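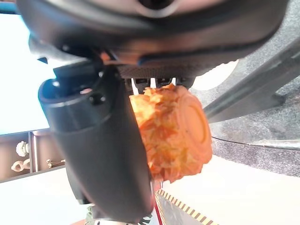 The Pineapple Job

I have worked the demo room at Irirgate for almost 2 years, and the job that keeps me up at night is the pineapple.

We call the robot Mok. Mok has arms, legs, hands with real fingers, and my whole career riding on whether it can clear a table before April. The people from Plakcombe want to put machines like it in apartments. They sent us a list of chores, and chore 9 said, in full, "fruit." So I went out and bought the meanest fruit in the store.

I sat on the arm of the sofa with my coffee. "Okay, Mok," I said. "Put that in the kitchen."

"Which part?" said Mok.

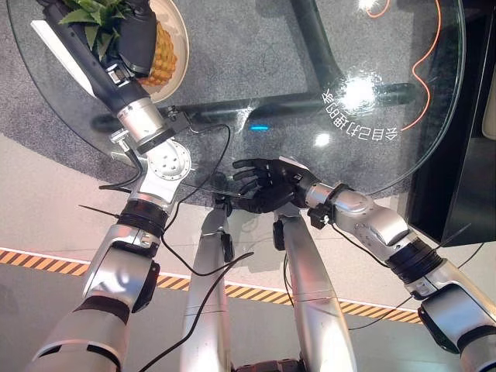

"All of it. The pineapple part."

"The leaves are sharp. Do you carry it by the leaves?"

I thought about that for longer than I'd like to admit. My mother grabs a pineapple by the hair, like a kid she's pulling out of a store. I hug mine - I always have - and I get juice on my shirt. I told Mok to do whatever felt right, and then I felt silly, and then I wrote it down anyway, in the log for Feb 5, 2024, as attempt 138.

You should know that Prerkwood (they're the other company, the one with the nicer lobby) says theirs can do a full kitchen. Maybe so! I've only seen the video, and in the video there's a banana. Anybody can pick up a banana.

"I would like to use both hands," Mok said.

"So would I," I said. "Go ahead."

My coffee went cold. I've watched my brother park a truck in less time. But I leaned in anyway, and I caught myself holding my own hands out over my knees, fingers curled, as if I could help.

"It is heavier on one side," said Mok.

"They all are, buddy."

"May I put it down and think?"

"Sure," I said. "Think as long as you want. Plakcombe isn't coming until spring."
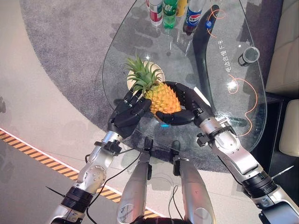
Attempt 421

By then I was buying them by the case, and the guy at the register thought I ran a juice bar. I let him think it. Mok had started asking for the ones with shorter leaves.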